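Clirkside Residents' Association
Minutes of the meeting held on June 18, 2025 in the small hall

Present: Elfriede Eberhard (chair), Krisztina Sárközi (minutes), Boonmee Yimyam, Dumisani Pretorius, Ambros Lehner, and residents as signed in.

Apologies: received from two residents of Strebel Court.

1. Minutes of the last meeting

The minutes of the March meeting were read and agreed with one correction. Under item 4, "the lower gate" should read "the upper gate". The lower gate was repaired last year and is fine.

2. Matters arising

Street lamp outside the chapel. Ambros has reported it again. The council has given it a job number but no date. Ambros to ring once more and then write.

Dog bin at the end of Pilari Lane. The new bin is in place. Two residents said it is too near the bench. Elfriede said the council chose the spot and would charge to move it. Left as it is for now.

Bus timetable. The missing page in the shelter has been replaced. The early bus is still shown at the old time. Dumisani to tell the bus company.

3. Money

Dumisani gave out a sheet. The main account stands at 700 pounds after paying for the hall hire and the hedge cutting. The spring plant sale brought in 167 pounds, which is better than last year despite the rain. The insurance renewal has come in at just over 400 pounds and has to be paid before the end of July.

Boonmee asked if we could pay the insurance monthly. Dumisani said this costs more over the year and the account can stand the full amount. Agreed to pay in one go.

A resident asked why the hedge cutting cost more than was quoted. The contractor had to come back for the part behind the garages, where cars were in the way on the first visit. Next time a note will go through doors a week ahead.

4. Allotment water

There was a long discussion. The tank at the top plots is running low by early evening and the people who come after work are finding it empty. Plot holders at the bottom end said they had no trouble.

Ambros thought the float valve was sticking. He had freed it by hand twice and it filled properly afterwards, but it sticks again within a few days. A new valve is not expensive. Boonmee said the real trouble was hoses left running and asked for the rule on hoses to be put back on the gate - it came down when the gate was painted.

Agreed: Ambros to buy and fit a new valve, cost to come from the allotment rents. Krisztina to print the hose rule and have it laminated. The question of a second tank was put off until the valve has been tried.

5. Parking on Pilari Lane

Cars are still being left on the verge near the corner. The delivery lorry for the shop could not get round one morning and had to reverse back to the main road. Elfriede has spoken to the shop, who were helpful and will ask their own customers to use the lay-by.

Suggestions from the floor were large stones, wooden posts and a planter. Stones were not liked by those who mow the verge. The verge belongs to the council, so anything put there needs its consent. Elfriede to write and ask about posts. No vote was taken.

6. Children's corner at the summer fair

Krisztina reported. The corner will be in the same place as last year, by the side door, and will open when the fair opens. She would like blocks, crayons and picture books, and nothing with small parts. Paint was discussed and turned down on account of the hall floor.
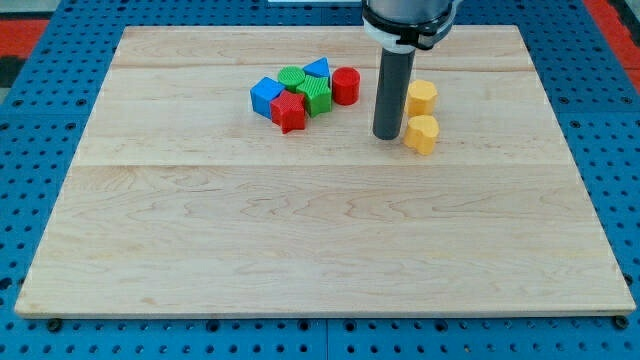 Item 6: toy blocks on a wooden board.

Boonmee offered a rug and two low benches. More picture books are wanted and can be left with Krisztina at any time before the fair. A parent must stay with any child under five, and this will go on the poster.

7. Summer fair, other matters

Stalls. Cakes, plants, books and the tombola are all covered. The bottle stall has no one yet. Names to Elfriede.

Tea. Dumisani has asked Cistine for a price on hiring an urn, as the hall one trips the switch if the oven is on. If the price is too high we will use kettles again.

Raffle. Tickets will be 99 pence each, or the usual pound if change proves a nuisance. After some talk it was agreed to make them a pound. Prizes to Ambros, please, and no opened bottles.

Rain. The tombola and books move into the small hall and the plants stay out.

8. Any other business

The noticeboard key has been missing since the plant sale. Krisztina has the spare. Would everyone please look in coat pockets.

A resident of Strebel Court asked if the footpath behind the flats could be cut back, as the nettles are now over the path on both sides. It is on the council's list for July. Boonmee said he would do the worst part near the steps before then.

Elfriede thanked Dumisani for mending the hall door.

9. Next meeting

To be fixed once the hall bookings for the autumn are known. Krisztina will put the date on the noticeboard.

Actions
Ambros - street lamp, float valve, raffle prizes
Dumisani - bus timetable, insurance, urn price
Elfriede - letter about posts, bottle stall
Krisztina - hose rule, poster, date of next meeting
Boonmee - rug and benches, nettles by the steps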